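Le studio Pekent annonce la sortie de Jurora en août sur PC et consoles. Ce jeu de gestion et d'exploration, jouable de un à trois joueurs, sera édité par Vomen. 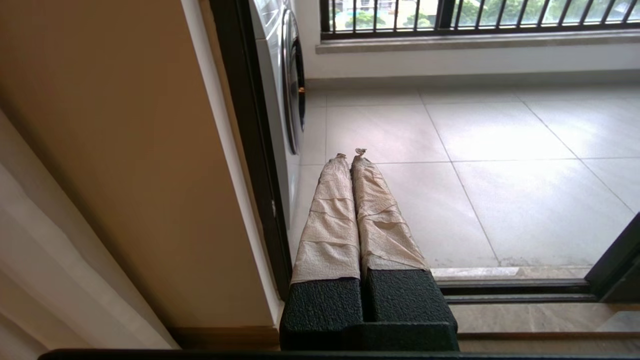

Les joueurs y dirigent un relais postal de montagne et tracent leurs itinéraires entre 13 vallées. La version finale comprend cinq chapitres et un mode libre, accessible dès le début de la partie.
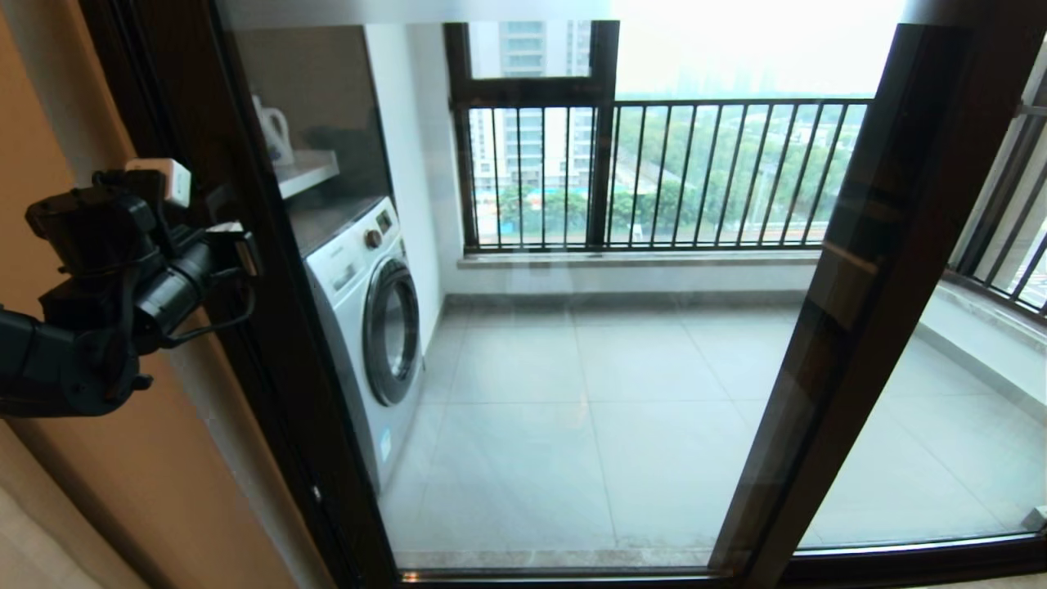 Temps de lecture : 1 min

Une bêta fermée ouvrira en amont à 700 inscrits. Elle donnera accès au premier chapitre, en solo et en coopération en ligne. Les sauvegardes ne seront pas conservées.

La bande originale, composée par le collectif Pugh, sera vendue séparément en téléchargement. Jurora sera disponible en français, en anglais et en allemand.

Contact presse : service communication de Vomen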